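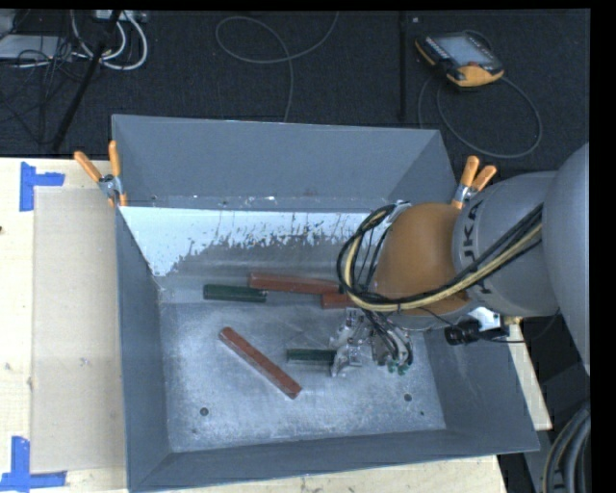
Reddish-brown and dark green blocks in a metal bin.

Poreck is a card game of the vying, or betting, family for three to seven players. It is played with a special pack of 94 cards and combines staged betting with a split hand: each player divides seven cards into a high hand and a low hand, and the pot is shared between the best of each. The game takes its name from the term for the player who acts last in a betting round. The published rules were compiled by Jasper Van Beek, and the largest regular competition is the Jedevano Open, held each year in December.

Contents
1 Equipment
2 Deal and exchange
3 Betting
4 Splitting the hand
5 Ranking of hands
6 Showdown
7 Tournament play
8 Strategy
9 History
10 Variants
11 See also

Equipment

The pack holds 90 plain cards and four wild cards. The plain cards are divided into six suits, each numbered from one to fifteen. There are no face cards, and no suit ranks above another. The wild cards are called moks and carry no number. In most home games a pack is assembled from loose cards with matching backs. Tournament games use a sealed pack made by Itudeck, which prints the number in all four corners so that a hand can be read when fanned in either direction.

Chips are used for betting. The rules do not set chip values, but they require that the smallest chip in play be equal to the ante. A flat marker, the button, shows the position of the dealer. A card divider is placed in front of each seat in formal play. It is a strip that separates the two hands once they have been set, and a card that lies across it at the close of the setting period is treated as belonging to the low hand.

Deal and exchange

Every player pays the ante before the deal. The dealer shuffles, offers the cut to the player on the right, and deals clockwise starting from the left. Each player first receives four cards, face down. After a betting round, each player receives two more. One exchange follows: beginning at the dealer's left, a player may discard up to three cards and receive the same number from the top of the pack. A player who makes no exchange is said to stand.

The seventh card is dealt once all exchanges are complete. It is dealt face down in the standard game and may not be exchanged. A seventh card exposed by the dealer is kept by the player who receives it, and the other hands are completed normally. If any earlier card is exposed, the player may refuse it before looking at the next card. The refused card is placed with the discards.

Discards are never reused. With seven players all exchanging the maximum, the pack still has cards left, so there is no rule for reshuffling during a hand.

Betting

There are three betting rounds: after the first four cards, after the exchange, and after the hands have been set. In each round the player to the left of the dealer acts first. The last active player in turn is the poreck.

A player may check if no bet has been made, or may bet, call, raise or fold. Checking and then raising in the same round is allowed. The poreck has one additional option. If every other player has checked, the poreck may close the round by announcing "closed," which ends the round without a bet and forbids any raise larger than the ante in the next round. The announcement can be made once per hand by any one player. It has no effect when made in the final round and is treated there as a check.

Limits vary. Under fixed limits, bets in the third round are double those in the first two. Under pot limit, the maximum bet is the size of the pot after the call. No-limit play is permitted by the rules but is rarely offered, as the split pot tends to produce many hands in which the chips simply go back to the players who bet them.

Splitting the hand

After receiving the seventh card, each player sets a high hand of three cards and a low hand of four. The hands are placed face down on either side of the divider. Once a player has released the cards and the dealer has called for the final bets, the hands may not be changed.

Unlike some other split-hand games, poreck does not require one hand to outrank the other. The two are scored on separate scales and are never compared. The only invalid setting is one with the wrong number of cards. A player whose setting is found invalid at the showdown forfeits both halves of the pot but is not penalized further.

Ranking of hands

High hands rank as follows, from best to worst:

Suited run: three cards of one suit in sequence.
Triple: three cards of the same number.
Flush: three cards of one suit, not in sequence.
Run: three cards in sequence, in more than one suit.
Pair: two cards of the same number with one other card.
No combination: ranked by the highest card, then the next, then the last.

The one is always low. It may be used in a run with two and three but not with fourteen and fifteen. Ties between hands of the same class are decided by number. Suits are not used to break ties.

Low hands are ranked by how few cards must be dropped from them. All four cards should differ in both number and suit. When two cards share a number or a suit, one of them is ignored, and the hand is counted as the largest set of cards that remains. A hand with four counting cards beats any hand with three, and so on. Within a class, the hand with the lower top card wins. The best possible low hand is therefore one, two, three and four in four different suits.

A mok may stand for any plain card in a high hand. If two high hands are otherwise equal, the one with fewer moks wins. In a low hand a mok is always ignored and can never count. This rule is a frequent source of error among players who come from other draw games, where a wild card normally helps in both directions.

Showdown

The player who made the last bet or raise in the final round shows first. If that round was checked through, the player to the left of the dealer shows first. High hands are shown before low hands. A player who cannot win the high half may still contest the low half and is not required to show the losing high hand unless another player in the showdown asks to see it.

The pot is divided equally. When it cannot be divided exactly, the odd chip goes to the winner of the low half. A player who wins both halves is said to carry the pot and, in most tournaments, receives an additional ante from each player who took part in the showdown.

Tournament play

Tournaments are normally played under pot limit. Antes rise at fixed intervals, and players are eliminated when they have no chips. Tables are rebalanced so that no table has fewer than three players, other than the last. When two players remain, the standard game is replaced by a short form in which no exchange is made and the button alternates.

The Jedevano Open uses a qualifying stage and a final table of seven. Felicidad Dagdag won the event in consecutive years and later served as its head referee. The method of calling the setting period that she introduced, in which the dealer gives a spoken warning before the final call, was adopted in the general rules. The current edition of those rules is dated August 28, 2024. Its changes are limited to the wording on exposed cards and to the treatment of cards lying across the divider.

Strategy

Written material on the game deals mainly with the first four cards. Four low cards in different suits are considered a strong start, as the low hand is already complete and the remaining cards can be used to build the high hand. Two low cards with a pair of high number are playable in late position. A mok with three unrelated middle cards is commonly overvalued.

The exchange gives information to the whole table. A player who stands with six cards usually has a finished low hand and at least a pair. Players who exchange three cards are generally drawing to one half of the pot and should expect to pay more than they recover against several opponents. In a pot contested by only two players, a hand that can win one half at best will gain only from chips put in by players who have already folded.

Use of the closing announcement is disputed. It protects a drawing hand from a large bet in the second round, but it also reveals that the poreck has not yet made a hand. Van Beek's commentary on the rules advises making the announcement with some finished hands as well, so that it cannot be read reliably.

History

The game developed from an unnamed draw game played in Jedevano with two shortened packs shuffled together. The earlier form had no low hand and no limit on the exchange. Scoring notes that survive from this period show the pot going to a single winner, with a side payment for the best flush.

Van Beek's first compilation fixed the number of suits and reduced the exchange to three cards. It also settled the status of the mok, which local groups had treated in several ways. In some it was fully wild, and in others it canceled the hand in which it appeared. The compromise of a card that is wild on one side and dead on the other was recorded as an optional rule and became standard when the Itudeck pack was introduced.

Variants

Open poreck: the seventh card is dealt face up. Betting in the final round begins with the player showing the lowest number.

Blind Mok: the moks are removed, and the last card of the pack is turned up after the exchange. All cards of its number are wild in high hands.

Carry poreck: the pot is awarded only to a player who wins both halves. If no player does so, it stays in place, and all players who took part in the showdown pay a new ante. The others may re-enter by paying double.

Partnership poreck: a four-player form in which partners sit opposite each other. One partner sets only a high hand and the other only a low hand. Talking about the cards is not allowed at any point after the deal.

See also

Draw games
Lowball
Pot limit betting
Split-pot games
Vying games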